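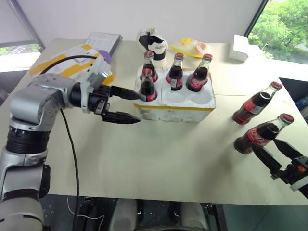
Ustyna Onyshchenko wrote to the workshop before the page was first published, asking whether a bench intended for two arms could reasonably be kept in a shared building where members also need space to glue, saw and solder. Her letter led to several changes in the arrangement set out on this page, in particular the rules on booking and on the clear zone. The workshop is grateful for it.

# Plestar Two-Arm Bench

**Location:** Urbańczyk Shared Workshop, upper room
**Status:** available to inducted members
**Page last revised:** 20 November 2021

## Purpose

The Plestar bench is a two-arm handling station built by members of the workshop for work on picking up, moving and setting down household articles. It is offered to members who are building grippers, writing control programs or preparing handling tasks of their own. It is not intended for machining, cutting or any work that produces heat or dust.

The bench was designed so that a member working at home on a single arm could bring a finished program to the workshop and try it with two. For this reason the control software has been kept plain, and the mounting points follow the pattern given in the Fosico fixing guide held in the office.

## General description

The station consists of a pale-topped table with an arm serving each side. Each arm ends in a black gripper with two fingers. The fingers are removable, and members may fit their own, subject to the conditions given under "Fitting of members' parts".

The arms may be run singly or together. When they are run together, the program must reserve the middle of the table for one arm at a time. The supplied software does this by default, and members are asked not to switch the reservation off without first speaking to the bench steward, Matvii Demchenko.

## Technical particulars

| Item | Particular |
|---|---|
| Number of arms | 2 |
| Gripper type | Two-finger |
| Software limit on arm speed | 260 mm per second |
| Cost of parts to the workshop | £2375 |
| Minimum age of unsupervised user | 18 |
| Longest single booking | One evening |
| Advance booking | Up to 14 days |

The speed limit applies to all users. It is set in the control program and is checked whenever the bench is restarted. The cost of parts doesn't include the table, which was already the property of the workshop.

## The bottle task

Members new to the bench are asked to begin with the bottle task. It uses capped glass bottles of cola and a white foam carrier with rounded recesses. The member writes or adapts a program that takes a bottle standing on the table and places it in a free recess, and then a program that does the reverse.

The task was chosen for its difficulty. A full glass bottle is heavy for its width, its surface is smooth, and the neck and the body call for different grips. The recesses allow little error in the downward movement. A program that manages an empty plastic bottle will often need to be rewritten for a full glass one.

The following points should be observed.

- Bottles are to be kept full and capped at all times. Opened bottles may not be placed on the table.
- The gripper should take the bottle by the body, below the shoulder. Gripping by the cap is not permitted.
- The approach to a recess should be made from directly above, at the lowest speed setting.
- A bottle which comes to rest at a slant in its recess may be left so, provided that the arm is able to withdraw without touching it.
- Any bottle that has been dropped is to be taken out of use, whether or not damage can be found.

Yellow tape on the carrier should not be removed. Carriers that have become badly worn should be put on the shelf beneath the notice board and reported in the bench log.
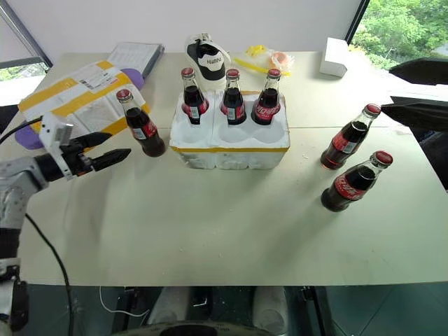 Matvii Demchenko has asked that members attempt the left-hand side of the carrier first, and that they write the approach and the release as separate steps, so that either may be corrected without disturbing the other. He reports that most programs submitted to him for checking fail at the release, where the fingers open before the weight of the bottle has been taken by the foam. A short pause before opening is usually sufficient. He would also prefer to receive programs with the member's name in the file.

## Fitting of members' parts

Members may fit their own fingers, pads and brackets to the grippers. The parts must meet these conditions:

1. The part must be fixed with the screws supplied. Glue and cable ties are not accepted as a sole means of fixing.
2. The part must have been moved by hand through its full travel with the power off.
3. Cables must have enough slack for the arm to reach every part of the table, and must not be trapped between the joints.
4. Printed parts must be inspected for cracks before each session.

The Musik soft pad set is kept in the top drawer and may be used without prior request. The pads are to be wiped after use and returned in pairs.

## Induction and safety

No member may operate the bench before completing the induction. The induction takes one evening and includes use of the stop button, recovery of an arm after a fault, and the correct way to enter the working area.

While either arm is powered, hands and heads must be kept outside the area it can reach. A second person must be present in the room whenever both arms are running. Long hair is to be tied back and lanyards removed. If an arm behaves in an unexpected way, the user should press the stop button first and look for the cause afterwards.

Glass breakages are to be dealt with using the brush and gloves, with both arms switched off. The floor beneath the table must be checked as well as the table itself.

## Booking and charges

The bench may be booked through the sheet in the office or by message to the steward. There is no charge for members. A member who does not arrive within half an hour of the start of a booking gives up the place to whoever is waiting.

The Monday evening session is reserved for inductions throughout November and can't be booked for private work. Requests to use the bench for school groups should be made in writing to the Urbańczyk office and should state the ages of those attending.

Spare finger screws are available on request. The drawings for the arm mounts may be copied for home use, and members who build from them are asked to send any corrections to the steward.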